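Pine table tops: oil, wax or leave it alone?

knottyby_nature
14 May 2026
I finally have a pine table and I love it!! Got it through the Lemomcombe swap board for 70 bucks, knots and all. I want to keep the pale honey color but it needs some protection. What are you all using?
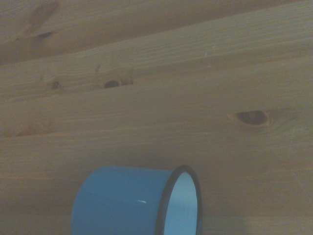
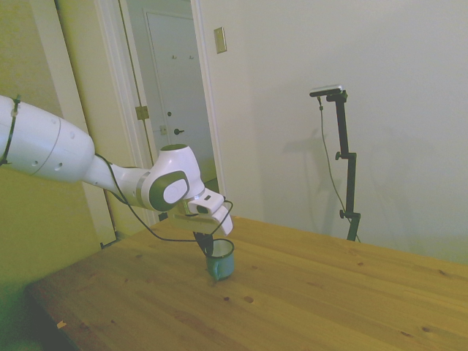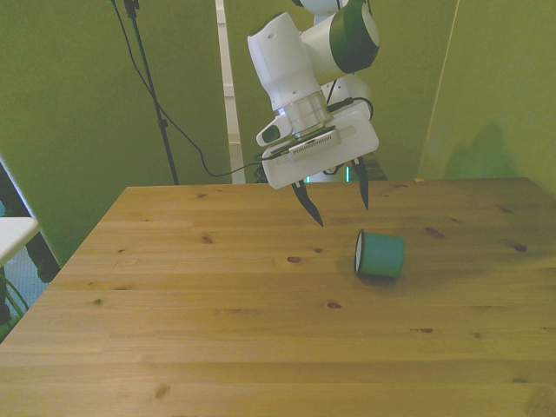
Pine is so soft that I'm nervous about picking the wrong finish, and I've read more than 25 threads on this already. My heart says hard wax oil, two thin coats. The big worry is rings, with mugs like the blue one standing by those two little knots in the second picture. There's also a chipped-looking patch beside one knot in the close-up. Fill it or leave it?

plankton869
Leave it! I'd sand lightly and do the wax oil. Mine has been on since last June and I still pet the table when I walk by.

Sarnitz_shed
Have to disagree on the oil. It turned my pine orange (I cried a little). Water-based matte varnish keeps it pale, three coats.

plankton869
Varnish on a table that pretty? It'll feel like plastic. They make wax oil with a bit of white in it for exactly this.

Sarnitz_shed
Mine feels fine, and I can wipe spaghetti off it. Try both on the underside though.

knottyby_nature
Underside test it is, so excited! Leaving the chip alone. Will post the patches when they're dry.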